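Kostham to replace lamps on Olvera path

Last updated January 10, 2021

Kostham will replace all 22 lamps on the Olvera path under a plan the town council approved by a vote of six to one. Work is set to start in February.

The path links the Olvera neighborhood with the train station and is used mostly by commuters and students. The town received 273 complaints about lighting last year, and the path drew more of them than any street.

"Some stretches are too dark and others are too bright," said council member Filipa Patrício, who proposed the change. "People have been telling us this for years."

The new lamps will point downward and will dim after midnight. Avurex, the contractor, will work on one section at a time, and the path will stay open. Walkers may be sent onto Mill Road for short periods during the day.

Pushpa Garg cast the only vote against. She said the money should go first to crosswalks near the elementary school, where a flashing sign has been out of order since the fall.

A petition asking for better lighting gathered 2,272 signatures. Elli Turunen, who started it, said she was pleased with the vote but wanted the lamps left at full strength until the last train arrives.

The town will take written comments on the dimming hours until the end of the month. They can be dropped off at the front desk of the town hall or mailed to the public works office.

14 comments | 100 shares 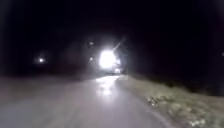

A paved path at night, with grass along its right side.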